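Plusel - 3D artists / posers / background people wanted

ok so reposting this with more info bc the first one was too short and people kept asking the same stuff.

Plusel is a small webcomic + short animation group. We're looking for people to join for chapter two of Marulanda, our fantasy story thing. Pages are 3D renders with paintover on top. Chapter one is done and up in the gallery, go read it first please, it'll tell you more than I can.

What we need:

- 2 character posers. You get the figures already set up, you do poses, expressions, hair, clothes fixes. Hands matter a lot!! If your hands always come out like forks send us something else you're proud of.
- 2 background artists. Harbor town of Brarnport, lots of docks, stairs, wet streets, market stalls. Kitbashing fine if you have the rights to the pieces. Tell us where you got them.
- somebody for lighting. Night scenes mostly. Chapter two is nearly all night, sorry.

Any program is ok as long as you can export something the rest of us can open. Morphs and textures you made yourself are very welcome, credit goes on the page and in the end card.

Not needed right now: writers, voice actors, music. Will post separately when that changes.

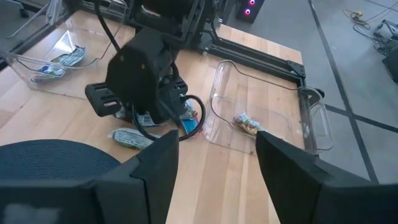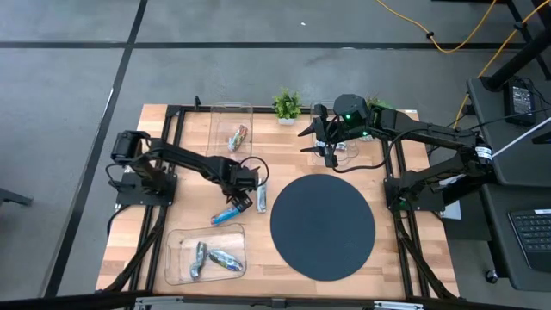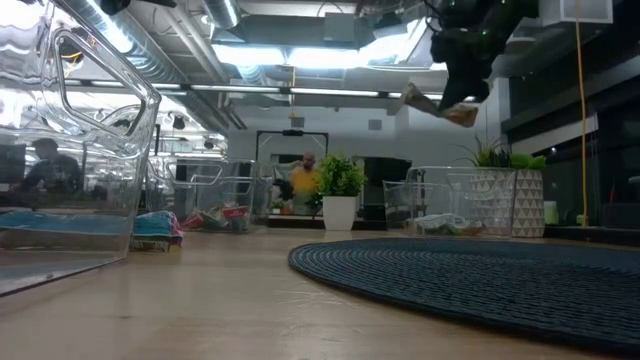

Tabletops, three views.

Pay: small flat fee per finished page, paid when the page goes up. It's not a lot, I won't pretend. Prints and the artbook are split between everyone who worked on the chapter. No unpaid "test pages", we look at what you already have.

Time: figure on a page every week or so per person. We work in different time zones so nobody has to be on at a certain hour, but there's a group call once a month and it helps if you can come. Mic not required, lots of us just type.

How to apply: send a note to Octavio Mamani thru the Plusel page with

- 3 pieces, links not attachments
- which job you want
- what you use
- if you've been on a group project before and how it went (bad is ok, just say)

Old work is fine. WIPs fine. Please dont send generated stuff and please no traced poses from other peoples comics, we've had that and it was a mess to clean up.

Siu-ming Kong picks the background people, Octavio does the rest. You'll get an answer either way, might be slow. If you were on Climel with us you can skip the samples, just say hi and tell us your availablity.

Open till the end of December, or till the spots are gone. Under 18 can't apply this time because of the payment side.

Questions in the comments, I check in the evening mostly. Ask there and not in my inbox pls, its full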